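Plurkside Bench Cell – Set-up Guide
Section 2: Planning the cell before you order

2.1 Scope

This section covers the choices to be made before a purchase order is raised for the arm, the mat and the cameras. Complete it in full. Changes after the order is placed are charged at the Rukemier rate card in force at the time.

2.2 Model the cell first

1. Install the Flidberg simulator on a desktop machine. The licence is priced per seat. A trial seat runs for 79 days and has no limits on scene size.
2. Load the blank room and set the wall lengths to match your own.
3. Place the mat. Leave a clear strip of floor on all sides wide enough for a person to pass.
4. Place the arm base, then add any fixtures that will stand on the mat.
5. Run the reach check with the arm stretched across the mat. Note every fixture that the links pass over or touch.
6. Move the fixtures and repeat step 5 until the report is clear.

Note: Shadows in the simulator follow the lamp positions you enter. Enter the real ones if a camera will be used to find parts.

Caution: A clear reach check does not replace a risk assessment of the finished cell.

2.3 Choose the views

7. Set up one room view from high above. Use it to judge spacing between the arm, the fixtures and the edges of the mat.
8. Set up one close view of the gripper fingers. Use it to judge whether the part can be seen as the fingers approach it.
9. Save stills from both views and attach them to the order form. Orders sent without stills are returned.

Note: Each view in the model stands for a camera you will have to buy, mount and cable. Delete any view you do not intend to pay for.

2.4 Work out the budget

10. Enter the arm, gripper and mat on lines A to C of the planning sheet.
11. Enter the camera kit on line D. The Montoya kit is listed at £1,389 and includes both mounts. Cables over 2 metres are extra.
12. Enter spare fingers on line E. Allow 2 pairs for the first year – more if the parts are abrasive.
13. Enter delivery, fitting and training on line F. Do not fold these into line A, as they are taxed and written off differently in most accounts.
14. Add a reserve on line G. Keep it separate until the cell has been signed off.

Caution: Prices on the sheet are held until the end of November. Ask for a fresh sheet after that.
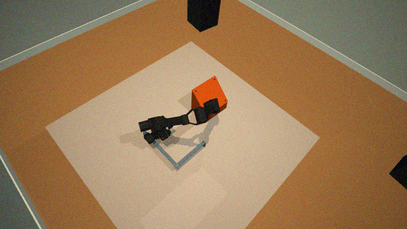
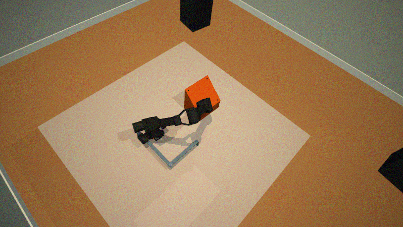
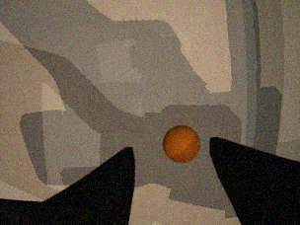

Figure 2-1. Simulated stills. First and second: room view, arm over the mat. Third: close view, orange ball between the gripper fingers.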